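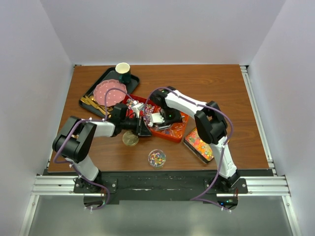

We got more mail after the spring open day than we've had for anything else in this newsletter, and the first reply in the pile said that two arms sharing a table sounded like a recipe for a traffic jam, and could we please explain who goes first? Good question! We had the same one when we walked in, so let's start there.

The visit was to the Trullow workshop in Jutunbridge, up the stairs behind the old printing hall. They open the doors once a year, in April, and this time over 200 people came through before closing. We got there at 9 in the morning thinking we'd beat the rush and still stood in line on the staircase behind a school group.

So, who goes first. With the setup they were showing, the answer is that a person decides. In the morning session each arm was being driven by hand from a pair of controls at the next bench, one operator, left hand for the left arm and right hand for the right. The operator told us that the first week is miserable. You reach for something with your right, your left drifts along with it, and you've knocked a cup over before you noticed. After that it starts to feel like wearing very long sleeves.

The work was sorting and tidying small things: candy pieces, little clay lollipops, dishes and trays. It sounds like a kitchen table on a rainy afternoon, and I think that's why the crowd around it was three deep all day. Everyone knows how it feels to pick up something tiny and have it skid away from you. When the gripper came down and closed on one of those pieces and lifted it clean, people clapped. When it missed, people groaned, and then leaned in closer for the next try. I've been to plenty of demonstrations where the machine does one perfect thing over and over behind a rope. I liked this so much more.

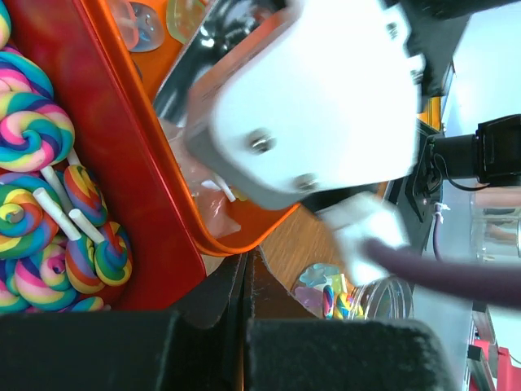

Close to the candy: rainbow swirls in the red tray, foam pads at the ready.

I asked way too many questions about the pads. The team went through 8 kinds of fingertip over the winter before settling on foam. Hard tips were fine for cutlery and hopeless for anything with a slick surface. Rubber grabbed well but wouldn't let go of the lightest pieces, so they'd get carried off to the wrong tray and dropped when you least expected it. The foam gives a little, and the operator can see it squash on the screen, which helps a lot when you can't feel anything through the controls.

And the screen! If you only do one thing next year, get in line for the seat beside the operator. You watch the view from a small camera up by the gripper, and everything you thought was small is suddenly huge. A lollipop fills a good chunk of the picture. A candy wrapper looks like a crumpled bedsheet. My sense of left and right fell apart in the first minute, and I gained a lot of respect for the people who do this for a whole shift.

Visitors could try the controls themselves in the afternoon, 60 seconds each, with a bell at the end. The kids were better at it than the adults by a mile. One girl put a lollipop down exactly where she'd said she would and then asked if she could do it with her eyes closed (no). I moved one piece of candy from one side of a tray to the other side of the same tray and was very pleased with myself.

Later on there was a short talk about a program they call Turcotte, which takes recordings of those hand-driven sessions and uses them to teach the arms to do the job without anyone at the controls. They ran it for us twice. The first run went slowly and nicely. On the second, the arm stopped above the tray and sort of thought about it for a long while, and the presenter just let it sit there and kept taking questions. The room was on the arm's side by then.

The cookies were good, the coffee ran out at noon, and the elevator was out, so if stairs are hard for you please write to the workshop ahead of time. They told us a ground floor room can be arranged.

Next up is Lurkden, where the folks who build greenhouse carts are opening their test barn in June. It's a smaller place and they'd like a head count, so drop us a line if you want to share a ride. We have two cars so far and could use a third. Bring boots, and bring your questions about the seed tray loader, because I've already got a page of them.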